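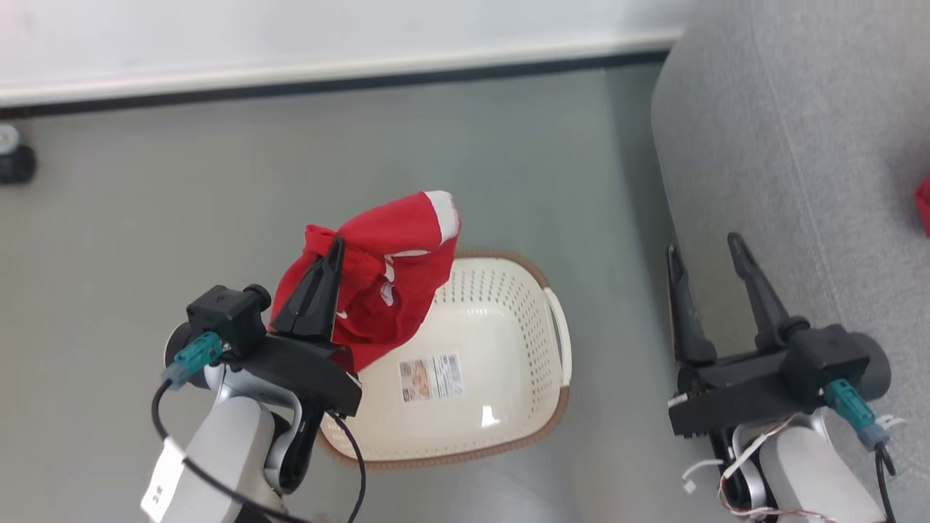 Teaching Two Arms to Put Laundry in a Basket
Project report, Dedine Student Robotics Lab
Written by Mahnaz Khosravi

1. What we set out to do

Our team wanted a two-arm robot to pick up clothes and drop them in a basket without a hand-written program for each step. The plan was to collect recorded examples, with a person steering the arms, and train a policy on them. This report covers the collecting. Training is in a separate report by the other half of the team.

We called the data set Kirnholm. It was recorded from late October through November in one room with a gray floor and a light gray sofa.

2. How an episode was recorded

Each arm carries a camera at the wrist, and one more camera looks down from the head position. The operator moves a pair of smaller leader arms and the robot copies them. Joint positions and all camera streams are saved by a recorder called Ikeck, written by last year's group. We changed only the part that names the files.

An episode starts with the garment on the sofa and the basket on the floor. The operator grasps the cloth, carries it over the basket, lets go and backs the arm away. Anything longer than 60 seconds was stopped and thrown out. We moved the basket a little after every episode and dropped the garment on the sofa again so that it never had the same folds.

3. What we kept

The goal was 4000 episodes. We ended with 1533 that passed review. Part of the gap was lost time – the arms had to be recalibrated whenever a cable pulled on a wrist camera – and part was our own slow start. Early episodes had long pauses while the operator looked for a good place to grip, and a policy trained on those tends to pause too.

Review was done by 2 people watching the same recording. An episode was dropped if the cloth ended up on the floor, if a camera stream had gaps, or if the reviewers disagreed and could not settle it.

4. Wrist views

The wrist cameras turned out to matter more than we expected at the start. From the head, an arm can hide a good part of the basket, and depth is hard to judge near the rim. At the wrist the fingers stay in view the whole time, so the gap between them and the cloth is easier to read. 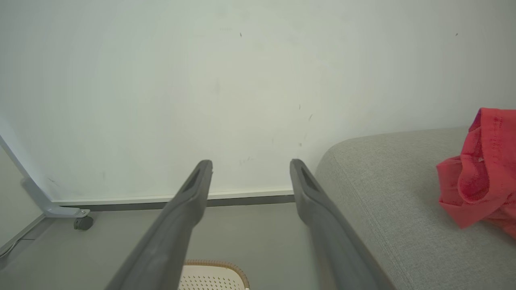 Should failed grasps be kept in the data?

Some of them should. We kept episodes where the operator missed the cloth, opened the gripper and tried again, as long as the garment reached the basket in the end. They show the policy how to recover from a miss.

5. Problems left open

All accepted episodes use one basket and one sofa, so we can't say how the policy will do in another room. The Mazandarani test room has a darker floor and would be a fair place to try it. Shirts and towels should also be added before more episodes of the same garment are recorded.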